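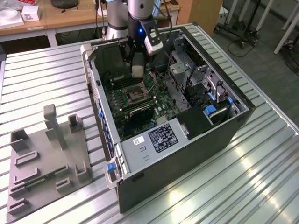
Figure 1. Desktop tower on its side, side panel removed.

4.2 Does an open layout save time?

Earlier work (Atanasov, 2021) claims that colored tabs and latches make office desktops quicker to service. We are not convinced. In the tower in Figure 1 the blue parts are easy to find, but finding a part is a small share of the job. Of the 531 repair logs from the Plullau depot, only 28 mention trouble locating a latch. Cable routing comes up far more often, and the Ellow survey left it out. Its test group had five people, all trained technicians.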